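Kesside make-up studio: hygiene and safety checklist, with comments

Inspection carried out on a Thursday in November, before opening. Inspector: Dušan Begović. Studio lead: Capucine Marty. Areas covered: four make-up stations, brush washing area, stock room, laundry, client seating and refreshments, freelance kit storage.

Marks used: P = pass. A = action needed, studio may keep working. F = fail, stop using the item or area until fixed. N/C = not checked on this visit.

Section 1. Stations and chairs

1.1 Worktops wiped with disinfectant between clients, contact time observed. P
1.2 Disinfectant bottles labelled with contents and date of dilution. A
Comment: Station 3 bottle had a product name but no date. Contents thrown away and mixed again during the visit. Pencil is not acceptable on the label as it comes off with the first wipe.
1.3 Chairs stable, hydraulic lift holds under load. P at stations 1, 2 and 4. F at station 3.
Comment: Chair at station 3 sinks slowly with a person seated. Taken out of use. The Drasatex service sheet gives the seal part number; see the last section.
1.4 Mirror lamps secure, no exposed wiring, guards fitted. P
1.5 Trailing leads kept clear of the walkway. A
Comment: Hair tongs at station 1 are run from the far socket and the lead crosses the foot space. Move the tongs to the near side or fit a short cable cover.

Section 2. Brushes, sponges and palettes

2.1 Used brushes kept apart from clean ones at all times. P
2.2 Deep clean done at the end of each working day and signed for. A
Comment: Two signatures missing from the sheet. Capucine Marty states that the brushes were washed on both days. The sheet is the record, so this stays as an action.
2.3 Brushes dried flat or head down. P
2.4 Surface spray for brushes is 70 per cent isopropyl alcohol, kept away from heat. P
Comment: Spray is for use between products on the same client. It does not replace washing between clients, and the wall card at station 2 is worded in a way that could suggest it does. Reword.
2.5 Sponges single use and discarded after each client. P
2.6 Cream and lip products taken out with a clean spatula on to a palette. P
2.7 Mascara applied with disposable wands, no second dip. P
Comment: Wand stock is good. The count on the stock sheet is 1,487, which agrees with the delivery note less the usage log.
2.8 Pencils sharpened before and after each client, sharpener disinfected. A
Comment: Sharpener at station 4 had old product packed behind the blade. Replace it. Metal sharpeners can be taken apart for cleaning and are preferred.

Section 3. Client seating and refreshments

3.1 Drinks sealed at point of service, within date. P
3.2 Shelving level, fixed and not overloaded. P
3.3 Food and drink not taken past the seating area into the stations. A
Comment: Open cup found on the worktop at station 2. The rule is in the staff handbook but is not displayed where clients can read it.

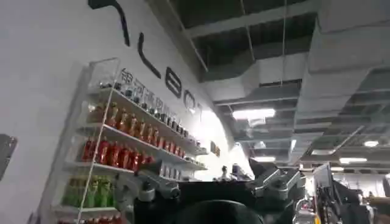

Item 3.2. Drinks shelving, packaged stock arranged by colour.

3.4 Allergy and skin history form completed before the service starts. P
Comment: A sample of 22 forms was read. All were signed. In several the question on eye surgery had been left blank, and a blank is not the same as a no. Staff to go back over blanks aloud with the client before any eye product is opened.
3.5 Patch test for lash adhesive recorded with date and batch. P
3.6 Forms stored in a locked cabinet. P

Section 4. Laundry and linen

4.1 Used towels, headbands and capes held in a lidded bin until washed. P
4.2 Wash at 60 degrees or hotter for anything that has touched skin. P
Comment: The short programme on the washer runs cooler than this. Staff should use the programme named on the card and no other.
4.3 Dryer filter cleared after each load. A
4.4 Door seal and rim free of residue, door closes properly. N/C
4.5 Linen fully dry before folding. N/C 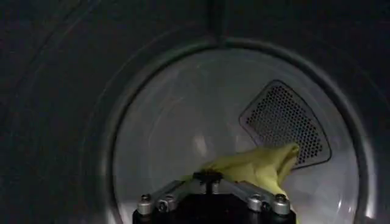 Damp towels put away in a closed cupboard will smell within a day and should then be treated as used. The same goes for anything dropped on the floor, including capes. For 4.3, a filter log with one line per load is enough; a tick and initials will do. Oily cloths from the brush area must not go in the dryer even after washing, as balm and cleansing oil residues can heat up in the drum and in the folded pile afterwards. Keep them in a separate bag and air dry them. Items 4.4 and 4.5 carry over to the next visit.

Section 5. Stock room

5.1 Flammable products (alcohol, adhesive remover, setting spray) in the metal cabinet. P
5.2 Safety data sheets present for every professional product. A
Comment: Sheet missing for the Cadisau adhesive remover. The supplier will send it on request. Until it arrives, do not decant the product.
5.3 Products marked with the date of opening. A
Comment: Foundations are marked, cream blushers are not. The period after opening is printed on the base of the pot, and without an opening date it cannot be applied.
5.4 Heavy boxes stored below shoulder height. P
5.5 Asset and batch register up to date. P
Comment: Register now runs to line 1,334. Testers should be entered on their own page – they are mixed in with retail stock at present and this slows down any batch recall.

Section 6. Freelance kits

6.1 Kit case wiped inside and out before it comes back into the studio. P
6.2 Kit brushes counted out and in. P
6.3 Kit holds hand gel, spare wands, spatulas, waste bags and a copy of the client form. A
Comment: Kong case had no waste bags. Used wands had been put in the side pocket, loose, next to clean cotton buds. Pocket emptied and disinfected, cotton buds discarded.
6.4 Public liability certificate carried in the kit. P

Actions, in order of priority

Station 3 chair: do not use. Order seal and have it fitted by the service agent. Capucine Marty.
Kong case: restock waste bags, brief all freelancers. Capucine Marty.
Adhesive remover: obtain data sheet.
Dryer: start filter log.
Station 4: replace sharpener.
Station 1: reroute tongs lead.
Station 2: reword spray card, put up the food and drink rule.
Brush sheet: sign daily, at the time of cleaning.
Cream products: date on opening. Undated pots already in use to be thrown away.

Repeat visit to cover items marked A, F and N/C only. Bring the brush sheet and the filter log.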